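Lullero Kitchen Scene Pack, reviewed on a home arm build
By Kofi Abugri

I bought the pack in June to test grasp planning before letting my own arm near real crockery. The arm is a garage build on a Laneck controller, and the simulated one stands in for it well enough for reach and approach angles.

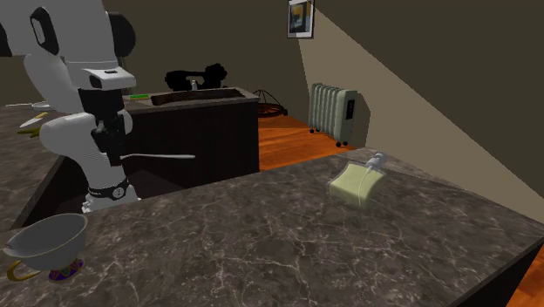

Installation took 8 minutes. The pack costs 129 dollars and loads without a separate license server. I ran 1000 grasp attempts on the default kitchen, with the physics step at 600 Hz.

Rendering is good. The translucent pump bottle shows its inner tube, and the marble veining gives a depth estimator something to work with. The dark appliance behind the island tray is harder to read against the brown wall, and my segmentation model merged the two more than once.

Contact is weaker. The teacup has a flared rim and a curved handle, but its collision mesh closes the handle opening, so a finger cannot pass through. Ohemaa Opoku replaced it with a convex decomposition and posted the file on the Jadcombe workshop server. With her mesh the handle grasp works. The bottle is a rigid body with no liquid model - acceptable for pick tests, useless for pouring.

Documentation lists masses but no friction values. I had to tune friction by hand.

The Agyeman pack has better collision meshes and plainer surfaces. For vision work I would buy Lullero again. For contact work, budget an evening for repairing meshes.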